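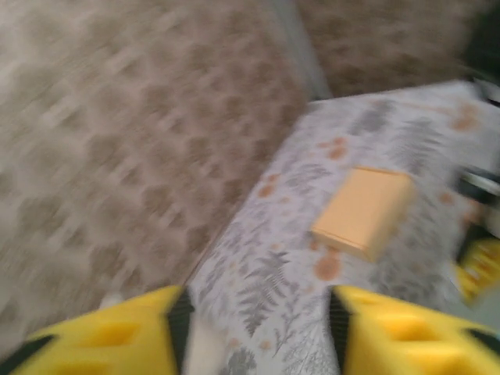

How long are your mixes?

Most run 70 minutes. I used to go longer, but my ears get tired and I start making silly transitions.

Can I send you a promo?

Sure, please do! Private streaming links only, no attachments. I get roughly 100 tracks a month and I listen to all of them, just slowly (February is always a mess).

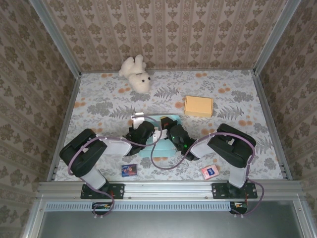 If I like something it goes in a folder for the Zimavell show, and I'll write to ask before I play it. If it's unreleased, tell me - I've spoiled a label's surprise once and felt awful.

When is the Girkness EP out on vinyl?

The test pressings came back with a click on side B, so we're having it recut. Digital is up now, all four tracks plus the Krawczyk remix.

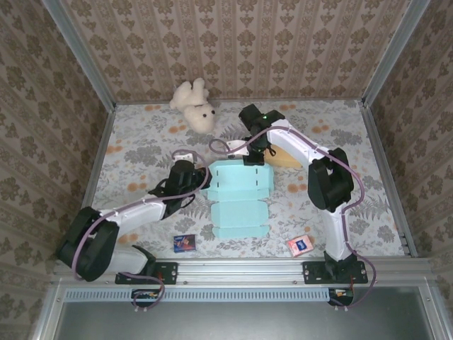 Hedvika Sokol wrote in to ask whether the remix will be on the record too, and said she'd happily wait longer if it was. It will! Side B, last track, in the full version.

Do you take bookings?

Yep, club nights and small festivals. Write to Vilano, they handle my calendar.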